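On Clearing the Window Ledge

Posted Sunday, April 12, 2020

It is the practice of this writer to conduct a review of the workroom twice a year, once in December and once in spring. The spring review has now begun, and its first subject is the window ledge. The ledge is long, white and conveniently placed, and it has consequently become the place where items are set down on the way to somewhere else.

The right-hand portion requires the most attention. Bottles are the principal difficulty. They arrive singly and are seldom removed at the same rate. My colleague Katia Mancuso has proposed that any bottle left on the ledge overnight be treated as abandoned, and I have adopted this rule with effect from today.
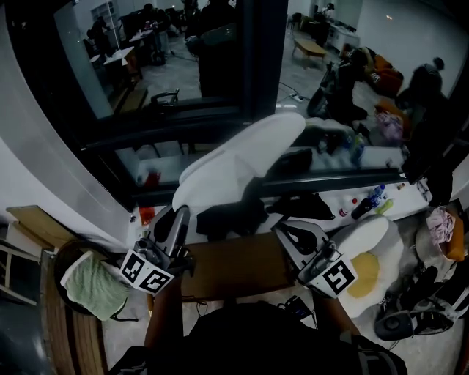 The window ledge prior to clearing, with the red cup at the far left.

The white office chair will be moved away from the ledge and the black cloth on it folded and put away. The red cup is to be returned to the kitchen. I had intended to install a narrow shelf from Ambrose for small items, 600 millimeters wide, but the order has been deferred – a further surface would in all likelihood be filled within the week.

Attention then turns to the floor. The gray tile is easily cleaned once it can be reached, and the fried egg cushion has for some time been the chief obstacle to reaching it. Pongsak Yensuk has asked that it be retained. I have agreed, on the condition that it be assigned a permanent position and lifted before mopping.

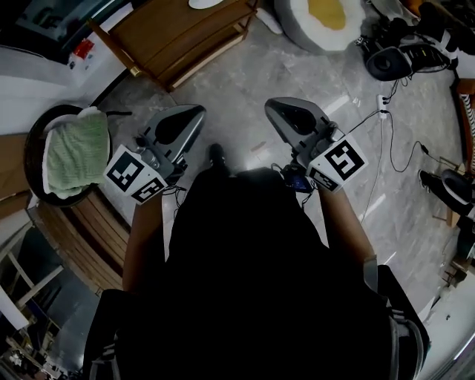
The floor, with the fried egg cushion and, at left, the light-green knitted cloth.

The knitted cloth may remain where it is, folded. The items gathered on the floor nearby will be sorted into two groups, those in regular use and those not touched since December. The second group will be boxed and labeled.

Work on the ledge is scheduled for the morning and the floor for the afternoon. The drawers will be addressed in a separate entry.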